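Section 4. Setting Up the Rutance Ultrasonic Cleaner

Read this section all the way through before you fill the tank for the first time. The settings below apply to the bench model with the removable basket. If you have the larger tank, the controls are the same but the fill line is in a different place.

Choosing a location

1. Put the cleaner on a flat, level surface that can stand a few drops of water. Leave a hand's width of space behind the unit so the fan can draw air.

2. Keep the power cord away from the front edge of the counter. Do not run it under the tank.

3. Plug the unit straight into a grounded wall outlet. Do not use an extension cord or a plug-in timer.

CAUTION: Never switch the cleaner on with an empty tank. Running it dry for even a short time can crack the transducer, and this damage is not covered by the warranty.

Filling the tank

4. Unplug the unit. Lift out the basket and wipe the inside of the tank with a soft damp cloth.

5. Add 400 ml of lukewarm tap water. Distilled water is better if your tap water leaves white marks on glassware.

6. Add one capful of Stindden cleaning concentrate and stir gently with a plastic spoon. Do not use bleach, ammonia, alcohol or any flammable liquid.

7. Plug the unit in and run one cycle with nothing but the basket in the tank. This drives the air out of the fresh solution. You will hear the sound change from a rattle to a steady hum.

Note: If the level drops below 396 ml during use, the low-water light comes on and the timer stops. Top up with plain water and press Start again.

Sorting the items

8. Spread a clean, light-colored cloth next to the cleaner and lay your pieces out on it. Gold and silver should be cleaned in separate loads. Small parts show up well on a pale cloth, and a stone that has come out of its setting is much easier to find.

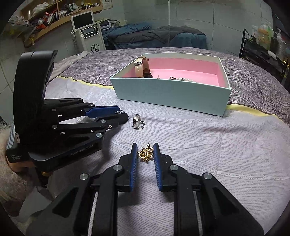 9. Check each piece for loose stones, bent prongs and open links. Press lightly on each stone with a wooden toothpick. If it moves, leave that piece out and take it to a jeweler.

10. Set aside anything that should not go in the tank:
Pearls, opals, turquoise, coral, amber and emeralds
Pieces with glued stones or painted enamel
Plated items where the base metal shows through
Watches, unless the case has been removed from the movement

Running a cycle

11. Place the pieces in the basket so they do not overlap. Chains should be fastened at the clasp — an open chain will wrap itself around everything else in the load.

12. Lower the basket and close the lid.

13. Press Time until the display reads 4, then press Start. Four minutes is enough for most everyday wear. Heavily soiled rings can have a second cycle after a pause of ten minutes.

14. When the unit beeps, lift the basket by its handle and let it drain over the tank. Do not put your fingers in the liquid while the cleaner is running.

15. Rinse the items in a bowl of clean water, never over an open drain. Pat dry with a lint-free cloth.

Emptying and storage

16. Unplug the unit and pour the solution out from the rear left corner, away from the control panel. Used solution should not be kept overnight.

17. Wipe the tank dry and leave the lid off until no moisture remains.

For fault codes and replacement baskets, see Section 5.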